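Search the notebook
Search

4th May
Posted by Daiane Assunção

Third go at the pickled green mango, and I think we are finally getting somewhere. Jailson wanted to stay with the Aguiar recipe, the one with all the mustard seed, but I talked him into halving the sugar and letting the fruit sit in salt overnight first. What a difference! The slices held their bite and the brine stayed clear, where last batch it looked like dishwater.

For the record: 2,000 g of fruit, trimmed down to 1,463 g once the peel and stones were out (the stones were enormous this time — I did grumble to Arlindo), then 172 g of salt. Vinegar 730 ml, the plain white one. I toasted the fenugreek a touch too long and you can taste it if you go looking, a bit like burnt coffee, so pull it earlier next time. Odair says he likes it that way, but Odair likes everything.

pH strips agreed with the meter, both under 4, so I'm happy on that score.
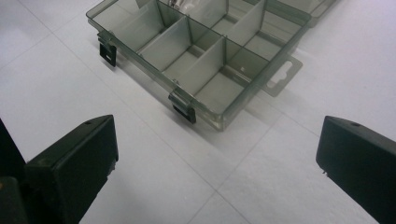

Still to sort out: whether the chile goes in whole or split. I did half the jars each way and marked the lids W and S, so please don't open any before they've had their three weeks — Emerson, I mean you. If the split ones turn out too fierce we can always go back to whole and add ginger. I'd like the recipe settled well before August, when the good mangoes get scarce and I get cranky.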